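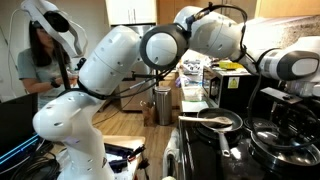
Search this site Go

How Do You Teach a Robot to Cook?
Kids' page, from the Zosstead Robot Club

Ever tried to stir a pan with oven mitts on both hands? And one eye closed? That's sort of what cooking is like for a robot. Hard!

Our club is working on it. Two arms, one kitchen, lots of arguments. The project is called Abella. (Named after a goat. Long story.) We're getting it ready for the Nirmont Student Robot Cup in April, home helper group.

First, some robot words.

Joint — a place where the arm bends. You have them too. Shoulder, elbow, wrist.

Link — the stiff part between two joints. Your forearm is a link, kind of.

Gripper — the hand. Most don't have five fingers like yours. A lot of them just pinch.

Got it? OK, next.

Why is a kitchen so tricky?

You walk into a kitchen and you know stuff right away. That's a pan. That's the handle. The spoon goes in the pan. A robot doesn't know any of that. To a robot's camera a picture is a big pile of numbers, and somebody has to help it figure out which numbers are the spoon.

Shiny things make it worse. A shiny pot acts like a mirror, so the robot might see a bit of ceiling light and think it's part of the pot. Black pan on a black stove? Ugh. Where does one stop and the other start? Even you have to look twice.
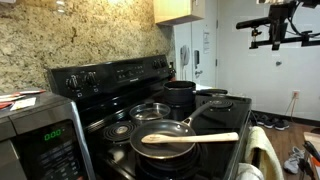 And then there's handles. Every pan has a different one, and they never point the same way twice. So you can't just tell the robot "reach here." It has to look first, every single time.

So how does it learn?

Practice, like piano. A person moves the arm through the job and the computer saves every bit of it. That's one try. Then again with the pan turned a little. Then agian with the spoon on the other side. Our goal is 200 saved tries for "pick up the spoon" and we have 176. Then on to "stir," and that one needs 300. Our arms will hurt before the robot's do.

After that the computer studies all the tries and looks for what's the same in them. Then the robot gets a turn by itself. Sometimes it misses the spoon and grabs air. We save those too — misses are useful.

Ifor Dafis coaches us, and he has one big rule. Stove stays OFF. We're practicing moving things, no food, no heat. Also, hands out of the way when the arms are on, and everyone has to know where the stop button is before they touch anything.

What's it for?

Some people have trouble lifting a pan or stirring for a long time. Maybe they have sore hands. A helper arm could do that part and they do the rest. Ours isn't close to that yet. Stirring first.

Try it at home (no robot needed)

You need a friend, a cold empty pan and a big spoon. Put them on a table, not the stove. Your friend closes their eyes. They're the robot. You give orders, but only tiny ones, like "hand left" and "close fingers." No saying "grab the spoon!!" Robots don't get that.

See how many orders it takes to put the spoon in the pan. Then turn the pan and try the same list again. Did it work? Write down what you had to change.

Next time: Useck, our other robot, and why its wheels keep falling off.

2 comments Share this page

Zosstead Robot Club Contact us Back to top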